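Jun 22, 2022

Fire lighting, or the lack of it
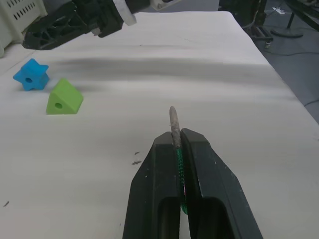 Second evening at the Clornthorpe site and I still can't get the thing to catch. I paid for the Desik weekend course back in April, so by rights I should be able to light a fire without matches by now, and the man in the gear store was very sure that a fire rod was all I'd ever need. He was also very sure about the socks. What the gear people are good at is dressing things up. Take a plain rod, grayish-brown and a bit rough, wrap green braided cord on it, and suddenly it's survival equipment and you feel like a fool for owning a lighter. I own two lighters. They both work.

The course handout says over 500 strikes is "normal for a beginner." I'd like to know who came up with that and whether they had dinner waiting. My wrist gave out long before then. I got sparks, plenty of them, and they landed on the birch bark and died there. The handout says the bark should be scraped to a fine fluff. Mine was more like pencil shavings. It also says to stay calm. Then it has a whole page on breathing, which I skipped.

Used a lighter in the end. Beans, rice, the last of the hot sauce. Good.

Walked up to the Bahrami lookout in the morning. The sign at the bottom says 831 feet of climb and I have my doubts, my knees would put it at twice that. The view is fine. It's a view. There were people up there talking about the energy of the place, and I ate my sandwich on the other side of the rock. I did see a hawk being chased off by two much smaller birds, and that was worth the walk on its own.

Water filter is another one. The Irnano leaflet promises 400 gallons before you need a new cartridge. It's already slow and I've had it out on 6 trips, mostly short ones. Maybe the creek is silty. Maybe 400 gallons means 400 gallons of water that was clean to start with. I'm going to boil tomorrow and see if I can taste any difference, though I doubt it. Everything tastes like beans at the moment.

The tent is all right. I'll say that for it. The rain came in sideways for most of an hour after supper and the only wet spot was by the door, where I'd left my boots half out like an idiot. Stuffed them with the course handout, so the breathing page has finally done some good.

Will give the rod another go in the morning with the dry grass I picked along the trail. I don't expect much. The instructor made it look easy, but he had his tinder in a sealed jar, and I've wondered since what else was in that jar – cotton balls and petroleum jelly would be my guess. I have some cotton balls in the wash bag. No jelly, but there's lip balm.

Need to buy more rice on the way home, and bread.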